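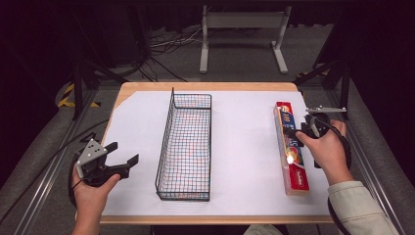

Photo: Omside Robotics Club

Clubs > Robotics > Opinion

Let the beginners do the boring stuff

I help out with an after-school robotics club, and every January we have the same argument. Do we build something for the spring competition, or do we spend the winter on plain old picking things up and putting them down? I'm on the side of picking things up. I have been for a while now, and I'm getting louder about it.

I like competitions! I like the noise and the bad hot chocolate, and I still have my badge from the Tarport meet. But I've watched what happens to a first-year student on a competition team. Two or three kids who already know how to code do the code, the kid with the steady hands does the wiring, and everybody else ends up making the poster. It's a lovely poster. I'd still like them to touch the hardware.

With the hand-held grippers, you're on the job in five minutes. You get one in each hand, a sheet of white paper on the table, a wire basket and a long skinny box, and suddenly you have to think about things you've never had to think about in your life. Where do you pinch a carton so it doesn't tip? Which hand goes first? Your own fingers have been solving this since you were two, and they never bothered to explain it to you.

Last winter the club logged 340 tries at simple table jobs like this. This winter's goal is 1045, and yes, I know how that sounds. One parent asked me (very nicely) whether it wasn't a bit repetitive. It is! So are piano scales and free throws, and we let kids do those for years without asking when they'll be finished.

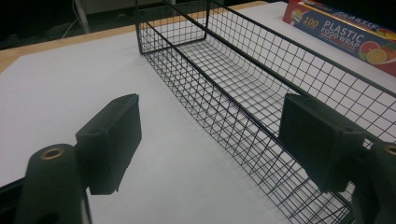 What the basket teaches

I'm fond of the wire basket as a first object. It's all thin black wire and little squares, and the floor curves up into the sides, so there's hardly a flat spot on the inside to aim for. Go at it with two blocky finger pads and you find out fast that "just grab the edge" is a whole plan with steps in it. A box of food wrap is friendlier, with nice straight sides, but it's long, and long things like to swing if you take them by the wrong end.

My other reason is money. The kit our friends at Brondason bought for their competition team cost more than our whole year, and it came home in a crate and stayed there. Baskets and kitchen boxes are cheap, and they get used every single week.

So here's what I'd ask the people who decide these things at Omside — and at the other schools in the Katsaros league too. Keep the competition. Give it the spring. But give the winter to the table and let every new student have a turn on both grippers before anyone hands them a poster board. If they're bored by February, send them to me and I'll find them a harder basket.

Contact the club | © Omside Robotics Club | Back to top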